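Trucos de casa: el papeleo del préstamo en la mesa de la cocina

Cada primavera reaparece el consejo de pedir un crédito para cambiar la encimera «ahora que el dinero está barato». Barato para el banco, quizá. A mí me ofrecieron 1.683 euros de «ayuda a la reforma» y, leída la letra pequeña, 74 eran comisión de apertura.

Lo que hago yo antes de firmar nada:

Pida el coste total por escrito. La cuota mensual no dice gran cosa.

Compare 3 ofertas, y que una sea de una cooperativa de crédito. El comparador de Porham solo enseña las entidades que le pagan, o eso sospecho.

Guarde los papeles 15 días en un cajón y vuelva a leerlos. Si entretanto le llaman con prisas — a mí me llamaron dos veces — mala señal.

Desconfíe del seguro «recomendado». Pregunte qué tipo le queda sin él.

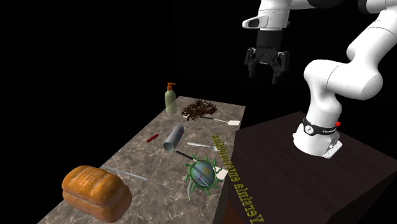 Brazo blanco con pinza negra, imagen generada por ordenador.

En cuanto a las carpetas de colores para ordenar recibos, una caja de zapatos sirve igual. Las de Rekia salen caras y se abren por el lomo.

Eyerusalem Lemma
30 de agosto de 2022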